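Tisard two-arm desktop kit, six weeks in

I bought the Tisard kit in March after my neighbor Beca Bellis talked me out of building my own arms from scratch (again). It set me back $1,947 with shipping, and I'd been telling myself 2,000 was the ceiling, so that worked out nicely. You get two arms, a power brick, a software download and a printed booklet with 6 pages, two of which are safety warnings.

Setup took me one long evening. The arms showed up on the network right away, calibration is a single button, and I had both of them waving at my kids before bedtime! The software is the best part by a mile. You move an arm by hand, it records the path, and you can go in and trim the bits where you got clumsy.

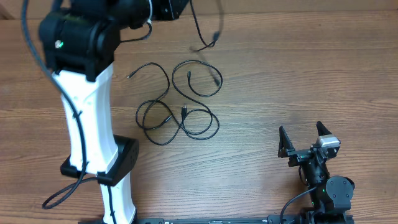 Cables are my big gripe with this thing, and it's a real one. The kit comes with two little plastic clips and wishes you luck. On the big white arm the long black cable comes down the side and swings out in a loop near the bottom, right where I want to put stuff, and there's another thin one dangling off the upper part. Then you've got the pile of thin black ones tangled up in the middle of the table. I ended up ordering a sleeve set from Studetti, and for this money I think Tisard should throw one in.

The small arm has turned out to be my favorite. The two-finger gripper opens nice and wide, and having the little camera right there on it makes lining things up so much easier. It does get cranky with anything slippery (pens, mostly) and I've had better luck since I stuck some rubber tape on the fingertips.

Support was fine. I wrote in about a wrist joint that buzzed when it held still, and Kalliopi Katsaros got back to me the next morning with a settings file that quieted it down. It still buzzes a tiny bit on long holds.

Four stars from me. I'd buy it again, but get the sleeves in the same order and save yourself the second shipping charge.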